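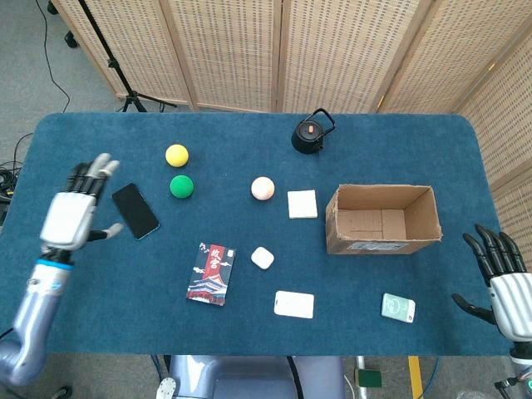
Menditz 2 review: cross-browser testing for a small shop

2021-02-18

I build and maintain websites for small businesses, mostly on my own, with a second developer for the bigger jobs. For years my browser testing was a drawer of old phones, a Windows laptop and a list taped to the monitor. It worked until I had more clients than I could test by hand, and last fall I started paying for Menditz to do part of it for me. Version 2 came out in January, and I have used it on every project since then. This review covers that version on the middle plan.

What it does

Menditz loads your pages in a set of real browsers on its own servers, takes screenshots, and compares them against an earlier set that you have approved. If something has moved, changed color or disappeared, it marks the page and shows you the two versions next to each other. You can also open a live session in any of those browsers and click around by hand.

It does not check whether your code is any good. It won't tell you that a form is missing labels or that your script is slow. There is a small panel for console errors, which I use a lot, and that's as far as it goes.

Setup

Signing up took a few minutes. You enter the address of the site, and Menditz reads the sitemap and offers you a list of pages. On a site without a sitemap it follows links from the home page, and that was less reliable. It missed every page that could only be reached through a search form. I pasted those in by hand.

Staging sites behind a password are supported, but the setting is hard to find. It's under Project, then Access, then a link called Advanced. Basic authentication worked the first time. For a site with a real login page you have to record the login steps, and the recorder didn't like a two-part form where the password field only shows up after the email has been entered. I got around it by adding a pause between the steps. The documentation has a page on this, although it still shows screenshots from version 1 and the buttons have different names now.

If you work from the command line, there is a package that starts a test run from your build script. It needs one configuration file and a key. I had it running on a client project before lunch, including the time I lost to a typo in the key.

Day-to-day use

My main test project was the Doneser site, an online catalog for a company that sells replacement parts for commercial ovens. It's a good stress test. The templates are old, the style sheets have been edited by at least three agencies, and the customers use whatever browser came with the office computer. There are 2,308 product pages, and they all share the same template, so there's no sense in testing every one. I picked 70 pages that cover the odd cases: long names, missing photos, discontinued parts, the tables with too many columns.

A run over those pages in four browsers finishes while I answer email. Results come in page by page, so you can start looking before it's done. The old version made you wait for the whole run and then reloaded the screen, usually while you were reading something.

The first real catch was on the second day. I had replaced a set of floats in the product table with CSS grid, and it looked right everywhere I had checked. In an older version of Safari the gap between the columns was gone and the part numbers ran straight into the prices. I would have found this eventually, or the client would have. Menditz put it at the top of the list with a red mark.

It also caught a web font that failed to load in Firefox on the staging server. That was a server header problem, nothing to do with my style sheets, but the screenshots made it plain that every heading had fallen back to Arial.

False alarms

Any tool that compares screenshots has this problem. A rotating banner, a date in the footer or a cookie notice that slides in half a second late will all count as changes. Menditz lets you mask parts of a page, either by drawing a rectangle or by giving a CSS selector. Use selectors. The rectangles stay where you drew them, and as soon as the content above gets longer they cover the wrong thing.

There is a sensitivity setting from 0 to 100. The default is set too high for my work. At the default it reported tiny differences in how text edges were drawn, and I spent the first week clicking Approve on pages where I couldn't see any change at all. I lowered it in steps until the noise stopped, then broke a few things on purpose to make sure it still noticed. I'd suggest doing the same on your own site and not copying somebody else's number, because it depends a lot on your fonts and how many photos you have.

Animations are a weak spot. The switch labeled Freeze Motion stops CSS animations and transitions. It doesn't stop anything driven by JavaScript, so carousels still have to be masked or turned off with a query string. I added a small check to the Doneser templates that skips the carousel script when the address ends in a test flag.

Live sessions

The live browsers are fine for a quick look. There's a delay on every click, long enough that testing a drag and drop control is unpleasant, and hover menus sometimes close before you get to them. Typing is better. The developer tools are available in the Chrome and Firefox sessions, and missing in the Safari ones on my plan.

Phones are handled with emulated screens on the cheaper plans and real devices on the most expensive. Emulation got the layout right in most cases. It didn't show the problem one client had with the address bar covering a fixed button at the bottom of the page - I only saw that on an actual phone. I have kept the drawer of old phones.

Compared with Jibrin

I used Jibrin for a year before this. It's cheaper, and the live sessions feel quicker. If all you want is to open a page in a browser you don't own, I would still pick it. Its screenshot comparison is basic, though. It shows you two images and a percentage, with no masking by selector, and each page has to be approved on its own. With Menditz you can select a group of pages that have all changed in the same way and approve them together. After a header redesign, that saved me most of an afternoon.

Jibrin keeps its history longer on the basic plan. Menditz deletes old runs after a month unless you pay extra or pin them. I lost a set of screenshots I wanted for an invoice dispute that way. The limit is mentioned on the pricing page, in small type near the bottom, and I hadn't read that far.

Price and support

The price is per project and not per user, which suits me. The middle plan allows 2 runs at the same time and enough screenshots for a shop with a handful of active clients. If you go over, runs are queued until the next day and you aren't billed for the extra. I prefer that to a surprise on the card, but it would be a nuisance the night before a launch. There is a counter on the dashboard, so you can see it coming.

I wrote to support twice. The question about the login recorder was answered the same day by someone who had clearly tried my steps. The other, about getting a refund for a project I had created by mistake, took over a week and three messages. I did get the money back.

Problems I'd like to see fixed

The dashboard forgets your filters when you leave the page. If I've narrowed the list to failed pages in Safari and open one of them, the back button takes me to the full list again.

Email notices can't be grouped. Every run sends its own message, passed or failed, and the only other choice is none. I have a mail rule that throws away the passes.

Deleting a page from a project also deletes its approved screenshots, and there is no undo. The warning box doesn't mention it.

The report you can export for clients is a PDF with the Menditz logo on every page. Ellus, the design studio I do some subcontracting for, won't pass it on to their customers in that form, so for their projects I paste screenshots into a document of my own. Removing the logo is possible on the top plan only.

Who should buy it

If you look after sites that change often and have shared templates, Menditz 2 is worth the monthly fee. Updating a plug-in or a style sheet is a lot less worrying when you can see the effect on a good sample of pages before it goes live. For someone who builds a five-page site and hands it over, I don't think it pays. A free trial or a month of Jibrin would cover that.

I've renewed for the year on the middle plan. The Ellus projects will move over once the current round of work is finished, and I'll test the real device plan if the price comes down.

Rating: 4 out of 5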